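Yiğit Karabulut had the keys to the Trollton unit for 13 weeks before he let anyone sit down in it. "There was nothing to sit on," he says. "I had a kettle on the floor and a box of paperwork next to it."

The unit is at the back of the Trollton estate, past the tyre place. Karabulut took it on in May, after the lease ran out on the rooms he had shared in town. He wanted one large space where people could come in to work, have a drink and leave their things overnight. What he got was a shed with a good floor.

"The floor sold it to me. The last tenants had looked after it. Everything else I thought I could sort out as I went along."

He measured up over two evenings and drew the room on squared paper. The first plan had fixed benches down both sides. He dropped it when he saw the price, and also because he kept changing his mind about where people would want to be. Nearly everything he has bought since can be picked up or pushed.

Most of the furniture is second-hand. A hotel called the Camelia was clearing its bedrooms and sold him chairs at 20 pounds each, on condition that he took them away the same afternoon. He made 2 trips in a borrowed van. The shelving came from Plirkarik, a catering supplier that was moving to a smaller warehouse.

"People ask if I had a colour scheme. I didn't. I bought what was solid and what would go through the door."

The blinds are one of the few things he paid full price for. He got three quotes and went with Quispe, a small firm that came out to measure and fitted them in a morning. Before that, he says, the sun came straight across the room after lunch and people moved their chairs to get away from it.

Heat was the other trouble. "It's a metal roof. One afternoon in that first summer it was 36 degrees in here and I sent everyone home."

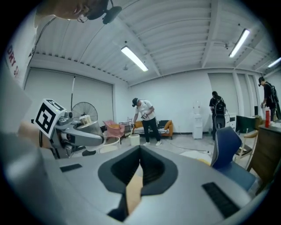

He looked into air conditioning and was told the electrics would need replacing first, so he went for fans. He would have liked better lighting too, but the tubes work and he has left them alone for now.

The armchair is the seat people go for. Karabulut nearly didn't keep it, as he thought pink would show the dirt. He has cleaned it once, with upholstery shampoo and a nail brush, and would do it the same way again.

Next on his list is a proper sink, then hooks for coats. The landlord has agreed to the sink in writing. The hooks he will put up himself when he finds the right screws for the wall.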